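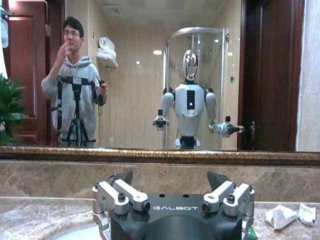
Marble bathroom countertop and wall mirror

Branura: Harbour Circuit
Racing game for one to four players
Published by Reren. Developed by Linari.

Product overview

Branura: Harbour Circuit is the second title in the Branura series of street racing games. Players take the role of a newly licensed driver in the port city of Hutsuliak and compete for a place on the city's ranking board. The game may be played without having completed the first title, although saved garages from that title can be imported when a new profile is created.

The city is divided into five districts, all of which are open from the beginning. Events are marked on the map and may be entered in any order, with the exception of the ranking races, which require a set number of district points.

Contents

The standard edition includes 81 vehicles and 70 events. Vehicles are grouped into four classes: compact, touring, grand touring and open. Each vehicle may be repainted and fitted with parts earned in races. Colour choices and decals do not affect performance.

The original soundtrack was composed by Analyn Tiongson and is supplied as a separate download with the collector's edition. Voice roles include Precious Lumanlan as the dispatcher and Tùng Phí as the harbour rival, Corran.

Game modes

Career: The main program of events, playable offline. Progress is saved at the end of each race and on entering a garage.
Split screen: Two to four players on one display. Traffic density is reduced in this mode.
Time trial: Any completed route may be repeated against a recorded lap. Up to 40 recorded laps can be stored per profile.
Pursuit: Available after the first ranking race. Pursuit events cannot be paused while a patrol vehicle is in range.

Controls and accessibility

The game supports standard controllers, keyboards and most steering wheels with pedals. All buttons can be reassigned. Steering assistance, automatic braking and a simplified heads-up display may be switched on or off between races. Subtitles are available in English and French, in three sizes.

Players using a wheel should complete calibration from the Controls menu before beginning a career. Calibration settings are stored on the device and are not transferred with the profile.

Known limitations

Imported garages do not include vehicles obtained through promotional codes. Lap records from the first title are not compatible and will not appear in Time trial.

Ordering and returns

Catalogue number: 490
Available as a boxed disc or a download licence. Boxed copies may be returned unopened with proof of purchase. Download licences cannot be cancelled once the game has been installed.

Enquiries from retailers and libraries should be directed to Keisha Greenberg, Distribution. Requests for review copies should be directed to Angelica Policarpio, Publisher Relations.

Product information last revised 11/11/2018.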